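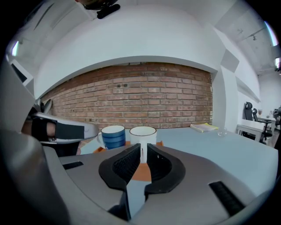 The handle of a white mug between two ribbed black pads.

How do divers hover?

Have you ever watched a film of a scuba diver hanging in the water next to a turtle, not going up, not going down, just floating there like an astronaut? It looks like magic! It's really a clever bit of science called buoyancy (say it "BOY-an-see"), and you have already felt it yourself if you've ever been in a swimming pool.

Pushing up, pulling down

Water pushes up on everything you put in it. Try holding a beach ball under the water and you'll feel just how hard it can push – the ball practically leaps out of your hands.

At the same time, gravity pulls everything down. So whenever something is in water, there's a sort of tug of war going on. If the upward push wins, you float up. If gravity wins, you sink. And if the two are exactly even, you stay where you are. Divers have a name for that last one: neutral buoyancy. That's hovering!

How hard does the water push? A very long time ago, a Greek thinker called Archimedes worked it out. The push is the same as the weight of the water that has been shoved out of the way. A beach ball shoves away lots of water but hardly weighs anything, so up it goes. A pebble shoves away only a little water and is heavy for its size, so down it goes.

What a diver wears

Most people float quite well, and a wetsuit makes them float even more. Wetsuits are made of squashy rubber full of tiny gas bubbles. The bubbles help to keep you warm, but they also try to carry you back up to the top.

To get under the water at all, divers often wear lead weights on a belt or in special pockets. Lead is very heavy for its size, so a few small lumps do the job.

Then comes my favourite bit of kit, a jacket you can blow up! Its full name is a buoyancy control device, but divers just say BCD. One button lets air from the tank into the jacket. Another button lets air out. More air makes the jacket bigger, so it shoves away more water and gets a bigger push. Less air makes it smaller, and down you go.

Squashed bubbles

Deep water presses on things from all sides. The deeper you go, the harder it presses, and air is very easy to squash. The bubbles in the wetsuit shrink and so does the air in the jacket, which means a diver who is going down starts to sink faster and faster. A short puff of air into the jacket puts things right again.

On the way up it all happens backwards. The air gets bigger, the push gets stronger, and the diver has to let some air out to keep the trip slow and gentle.

Lungs are balloons too

Once the jacket is nearly right, divers do the last little bit with their breathing. Breathe in slowly and you rise a tiny bit. Breathe out and you sink a tiny bit. There's one rule every diver learns very early: never hold your breath when you're using a scuba tank. Air in your lungs gets bigger as you go up, and it needs a way out.

Yuto Nakajima teaches diving at Ernarow Lake and has written up 2,943 dives in his logbooks. "I was terrible at hovering when I started," he told us. "I bounced up and down like a yo-yo! My teacher, Junpei Noguchi, kept telling me to slow down and breathe."

It matters for the animals as well. A diver who can hover won't crash into coral or kick up clouds of mud that make it hard for everyone to see.

Try it at home

You need a big bowl of water and a small plastic bottle with a lid. Ask a grown-up before you start, and put a towel down!

Screw the lid on the empty bottle and put it in the bowl. It floats, with most of it sticking out. Now pour in a little water, put the lid back on and try again. Keep adding a bit more each time. The bottle will sit lower and lower. Can you get it so that only the very top pokes out?

For a real challenge, drop in 2 or 3 coins and see how much water you have to tip out to get it floating again.

Words to know

Buoyancy: how well something floats.
Neutral buoyancy: not rising and not sinking.
BCD: the jacket that divers fill with air.
Wetsuit: a stretchy rubber suit that helps keep a diver warm.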